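Drirstead Home Skills Project
Progress report to the Osuser Fund
Period ending June

1. Summary

The project is on schedule. The practice bedroom at Drirstead is furnished and in regular use, and 16 people have started the clothes care course. Spending to date is £1,487, which is within the amount agreed for this stage.

2. The practice bedroom

We wanted a room that felt like a bedroom in a home, so the largest item is a full bed with an upholstered headboard, pale in colour with a wavy top edge. The fox cushions were chosen by the first group and have stayed. A floor lamp stands near the bed.
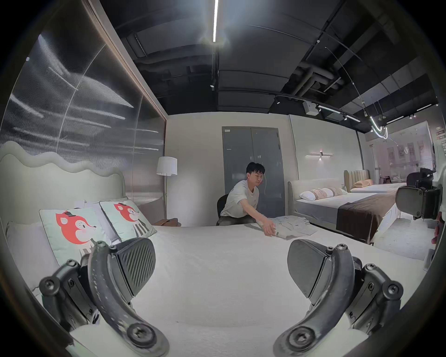
Most of the folding is taught on the bed itself. Many of the people on the course have no table at home that is large enough, and a bed is the right height for anyone who prefers to work sitting down. We had planned to buy a folding table from Zomow but have put this off, and the money is still in the equipment line.

3. The course

Each course is made up of 10 sessions, starting at half past nine. The early sessions cover sorting and washing. Folding and putting away come next, then mending. T-shirts are taught first, then shirts with collars, then bedding.

Progress has been slower than planned on shirts. Sleeves are the usual difficulty – people fold them in before the body is flat and the whole thing has to be opened out again. We have moved one session from mending to folding to allow for this.
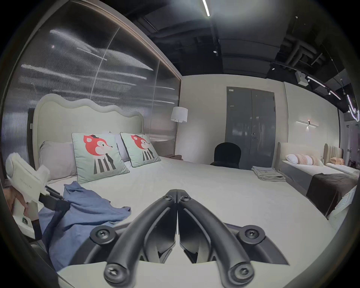
Do people have to bring their own clothes?
We keep a stock of garments for practice, and anyone who would like to bring their own is welcome to do so.

The stock came mainly from the Falcão shop, which passes on items it has not sold. It is short of children's clothes, and several parents have asked for these.

4. Sorting and checking

Before folding, each item is held up and looked over for marks, loose buttons and split seams. Anything that needs work goes to one side for the mending sessions.

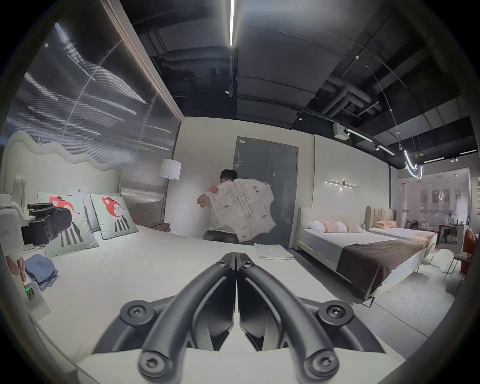 Holding up a printed garment in the practice bedroom

5. Problems and changes

Storage is still the main problem. The cupboard is too small for both the bedding and the clothes stock, and four boxes are kept in the corridor. We have asked the building owner for a second cupboard and are waiting for a reply.

Thicker fabrics have also taken up more time than expected.

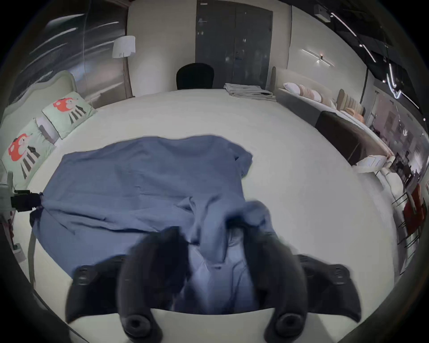

We now teach these separately, using a simpler fold with fewer turns, and the written sheet has been changed to match. The new sheet will go out with the next course.

6. Next period

The second course will begin once the first has finished. We will decide on the folding table before then and will report any change to the equipment line in the next return.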